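Search this site Enter keywords Search

Course: Learning of Hand Skills
Handout 4 - Practice, feedback and the plateau

In the last session we spoke about the first hours of learning a skill, when progress is fast and almost any kind of practice helps. Today we look at the middle period, which is longer and less pleasant for the learner. Please read the Brander text before class, at least the chapter on rest.

1. What we mean by plateau

A plateau is a period in which the measured result does not change, although the person continues to practice. Be careful with the word "measured". If we measure only speed, we may see a flat line while the number of errors is still going down. In the Helmy exercise from week two, many of you had the same time in trials 30 to 50, but your knots became more even. I would not call this a plateau.

2. Blocked and mixed practice

Blocked practice means that the learner repeats one task many times and then goes to the next one. Mixed practice means that the tasks come in changing order. During the session, blocked practice usually looks better. On a later test, mixed practice often gives the better result. Learners do not believe this easily, and they will tell you that the mixed session was a bad one.

For your small study you will compare both kinds. Each group does 600 trials in total, divided over 16 short sessions. Do not put two sessions on the same morning. Write down the break between trials also, even when it is only a few seconds.

3. Feedback

There are two questions here: how often, and how soon. Feedback after every trial makes the learner dependent on it - he waits for the number and stops feeling his own hand. A summary after each block is often enough. With beginners I would still give more feedback in the first two sessions and then reduce it slowly.

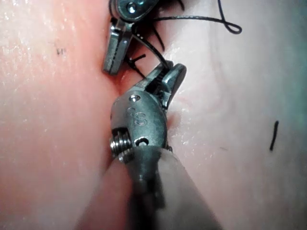 The second question is more difficult. When feedback comes at once, the learner has no time to judge the trial for himself. Try a short delay, and ask him first for his own estimate. In the Imgate data set we have around 1511 such estimates, and you can see that they become closer to the real score from session to session. The Etgate set has no estimates, so please do not use it for this question.

4. Rest

Some improvement appears between sessions and not inside them. For this reason the first trial of a session should be kept in your table, also when it is poor. Students like to remove it as "warm-up". Mark it, but leave it in.

For next time

Bring your plan on one page: the task, the two orders of practice, what you measure and when the later test takes place. The final version is due in March. If your task needs material from the cupboard, write it on the list by the door before 4 pm.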